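Odd sock

An odd sock is a sock whose partner has gone missing. The condition is common, harmless and usually blamed on the dryer. Older households kept odd socks in a drawer or bag for years, on the theory that the other one might come home.

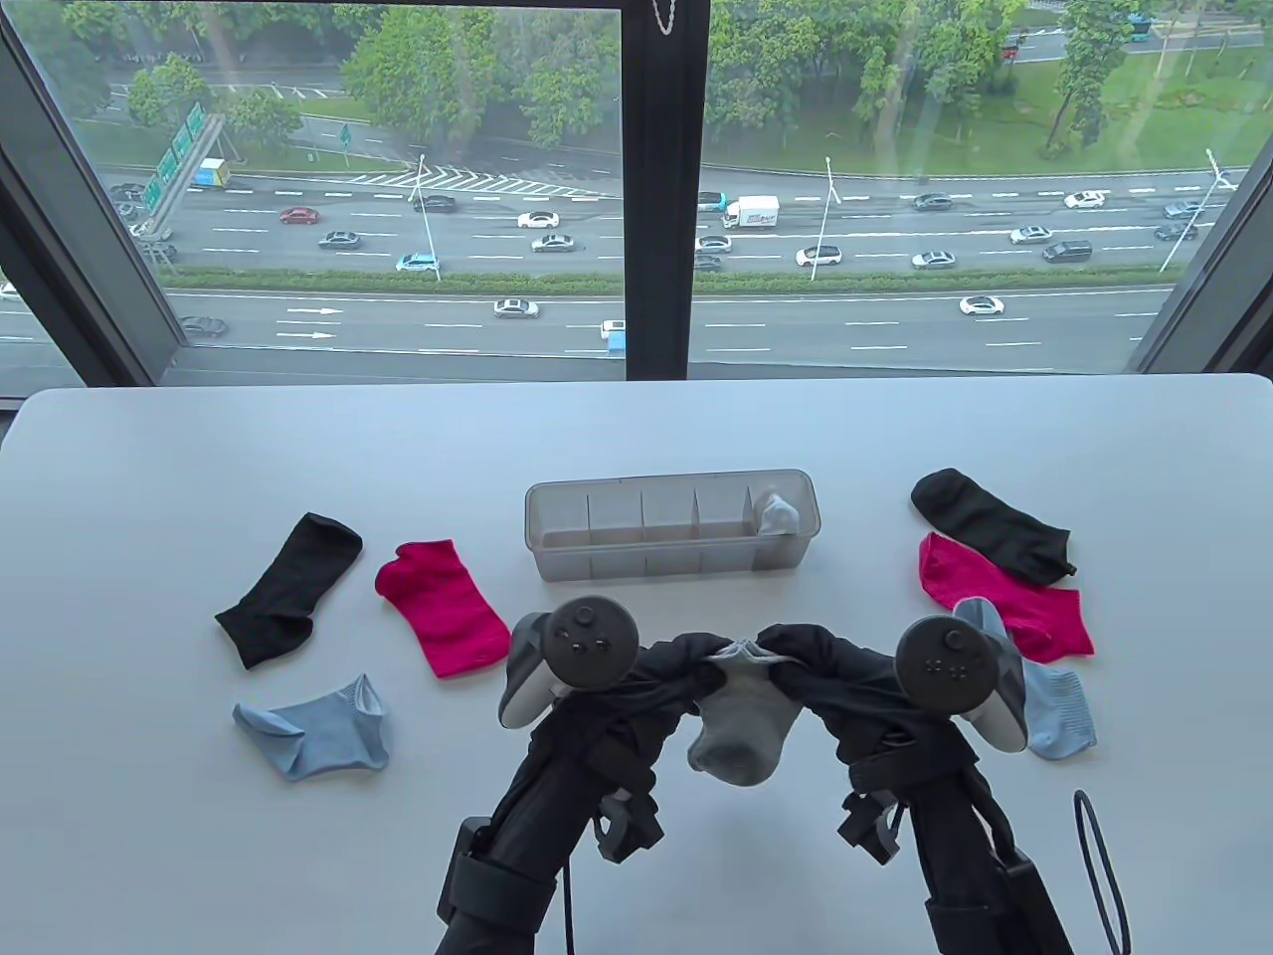
Custom varies by town. In Varwood, strays are pegged on a public line each November, and 137 hung there in its busiest year. Rhiannon Llewellyn, in her short history of the line, records 17 reunions, two of them disputed. Most unclaimed socks end up as dust rags.

See also: Darning; Laundry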